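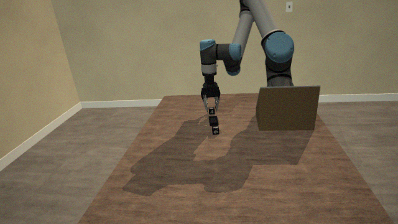
Receiver not recognized after firmware update on Jedonside flight controller

Posted by Svenja Haslinger
Flight Controllers and Receivers

I maintain 8 small quadcopters for the Flivesen training program. In February we updated the flight controllers to the current Jedonside firmware. On 3 of them the receiver still binds and shows a solid light, but the channel bars in the configuration software do not move. The wiring has not been changed. I have re-bound each receiver, tried a second transmitter, and restored the saved settings file. Please advise whether the boards should be returned to the seller.

Nerea Aguirre
Returning the boards is not recommended at this stage. A solid light confirms only that the receiver and transmitter are communicating. It does not confirm that the flight controller is reading the signal.

Please remove all propellers and connect the board by USB. Open the Ports page and confirm that serial receiver input is enabled on the port to which the receiver is wired. Then open the Configuration page and confirm that the receiver protocol matches the receiver. Save and allow the board to restart after each change.

Settings files saved under the earlier firmware should not be restored in full. The port numbering differs between the two versions, and an old file may assign the receiver to a port that is not in use. Enter the receiver settings by hand and copy only the rates and tuning values from the old file.

If the bars then move but do not rest near the center, adjust the transmitter trims and endpoints before flying.

Unai Goicoechea
Had the same on one board. Check the inverted signal setting also. Mine was off after the update.

Svenja Haslinger
Thank you both. Two of the boards had the receiver assigned to the wrong port and now respond correctly. The third required the inverted signal setting as well. I will enter the settings by hand for future updates.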